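Caring for Wooden Utensils in Shared Kitchens

This guide applies to residents of Birkirska House and to groups that reserve the Dresta Room kitchen. Wooden spoons, chopsticks and cutting boards last for years when they are washed and dried correctly. Please read the steps below before your first use of the kitchen.

Before You Begin

You will need dish soap, a soft sponge, two clean towels and a small bottle of food-grade mineral oil. The oil is kept in the cupboard to the left of the sink. Olive oil and other cooking oils must not be used on wood, as they spoil and leave a sour smell.

Washing

Wash wooden items by hand as soon as the meal is over. Use warm water and a small amount of soap, and rub along the grain. Do not leave wood standing in a full sink and do not place it in the dishwasher. Dried rice or sauce may be loosened with a damp cloth laid over the spot for 10 minutes.

Sort utensils by type before they are returned to the drawer. Chopsticks are stored in pairs, with the tips facing the same way.

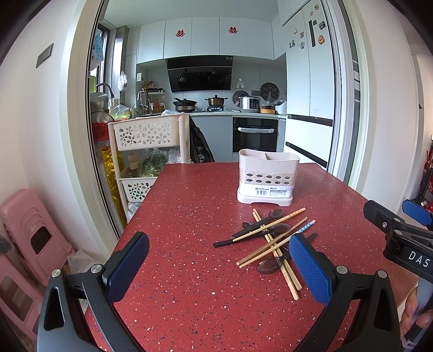 Chopsticks and dark spoons in a loose pile.

Drying

Wipe each item with the first towel, then lay it on the second with space on all sides. Turn items over once. Allow at least 8 hours before closing them in a drawer; items washed after dinner may be left out overnight. Utensils should not be dried in the oven, on a radiator or in direct sun. Fast drying causes cracks, most often near the tip of a chopstick or along the edge of a spoon.

Oiling

Oil plain wooden utensils once a month. Painted or lacquered pieces do not need oil and should only be wiped.

1. Check that the wood is fully dry.
2. Put a few drops of mineral oil on a paper towel and rub it in along the grain.
3. Leave the item overnight.
4. Wipe away any oil that remains on the surface.

A utensil that feels sticky the next day has been given too much oil. Wipe it again with a dry cloth.

When to Replace an Item

Remove any utensil that is split, has a rough tip or keeps a smell after washing. Light scratches may be smoothed with fine sandpaper, followed by a rinse, full drying and fresh oil. Place damaged items in the bin marked Tindik under the counter. Replacements may be requested at the front desk, extension 148, and are put out each Thursday.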